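The sofa stays, the pillows change

We have had the long beige sofa since we moved in, and I have gone back and forth on it for most of that time. It is comfortable and it takes up nearly the whole wall. It is also very beige. In April I priced a replacement and the closest thing I liked, the Aturetti three-piece, came to 2174 dollars before delivery. The smaller one was 1335 and would have looked lost in that room. So the sofa stays.

What I did instead was buy pillows. I got two covers from Womari, one teal and one light gray, and a big insert for the gray one. The whole order was 44 dollars with shipping. I had looked at the Imrie covers too, but they only came with buttons, and I don't like leaning on buttons.

The covers arrived a bit wrinkled. I washed both on cold and hung them over the shower rod overnight. The teal one dried flat. The gray one needed a quick pass with the iron on the back side, and then it took me longer than I want to admit to get the insert into it. Fold the insert in half, push it to the far end, let it open up, then work the corners in one at a time with your hand inside. The zipper goes last.

The big gray pillow and the sofa:

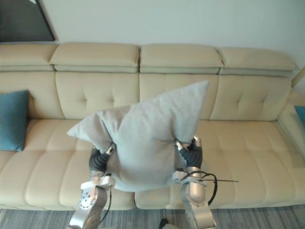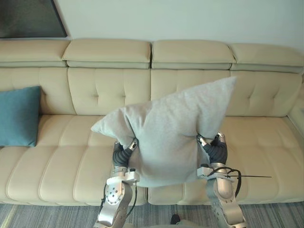
I am still deciding how many pillows a sofa this long needs. Two is probably too few, and with five there would be no place to sit. The gray is close enough to the beige that it doesn't fight with it, but the corners bother me a little. They come up into a point when the pillow is held, and I would like them fuller. I may stuff some loose fill into them, or try the next insert size up. Cliva sells one that weighs 860 grams, which should be enough. If that works I'll order a second gray cover for the other end and leave the teal one where it is.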